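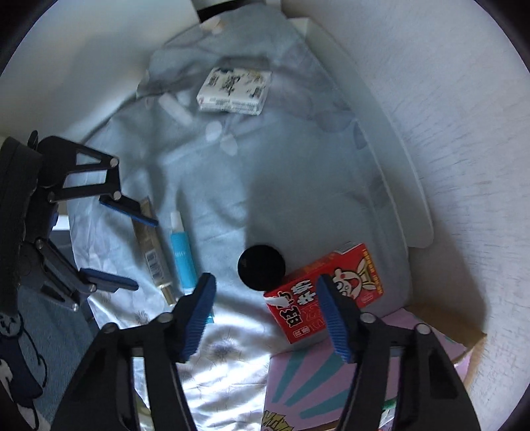
Re: Fishing skill stuck after Kekport?
September 12, 2019

Hello all,

I answer below the quoted part, I hope this is the right way for this list.

> I am at Fishing 70 and since I came to Kekport it does not go up any more.
> I caught maybe a whole barrel of small perch at the pier and the bar does
> not move. Is it a bug in the new version? Also the smith says my rod is
> "too good for him", what does it mean? I play Skukance with the Destix
> mod, no other mods.

It is not a bug, at least not in my game. In Skukance every water has a highest level up to which it can teach you. For the pier in Kekport this level is 70, so you have stopped exactly at the border. You can still catch fish there and sell them, but the skill will not grow. The game explains this only in the book "Waters of the Coast", and the book is in the locked room over the tavern, so many players do not find it.

To continue you need to go to the lake behind the mill. Please take the north road, the bridge on the other road is still broken until you finish the quest with the carpenter. At the lake the trout bite only in early morning and in rain. If you sleep in the mill until hour 4 you will be there in good time. The permit costs 600 coins and you buy it from the miller's wife. Without a permit the guard takes your fish and also your bait, I had this experience twice in August.

About the rod: the smith in Kekport repairs only common rods. When yours has the silver mark you must bring it to Bachmann, the shop beside the south gate. With Destix installed he wants 173 coins for a full repair. In the plain game it is cheaper, but I have forgotten the price. Do not let him change the hook, he puts a smaller one and the big trout will get away.

One thing I am not sure about. I have read in this list that the night bonus of the mod also works at the lake. In my game I do not see any difference, with the lantern or without it. If somebody has tested this with a new character, I would be thankful to read the result.

And please save before you talk to the guard. He sometimes asks for the permit a second time, and if it is in the saddle bag he does not see it.

Best regards from a slow fisherman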